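Workshop > Club Nights > Bench Tips

Keeping a robotics club bench usable
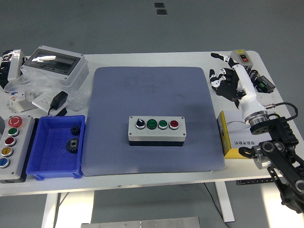
Control box on the mat, gears in the blue bin, robot hand at the right.

I help with the student robotics club at Gundotham, and I've picked up a few bench habits (mostly from Rainer Schwerdtfeger, who is far tidier than me!).

Put a mat down and keep it for the one thing you're working on. Everything else goes around it.

Loose gears go in a bin with a rim. We lost 5 in one February evening, and I found one in my shoe.

Leave the emergency stop where you can slap it without looking, and don't stack boxes in front of it.

Old plastic wrap goes in the trash before you power up – I still forget this one.

Last updated: 14 September 2023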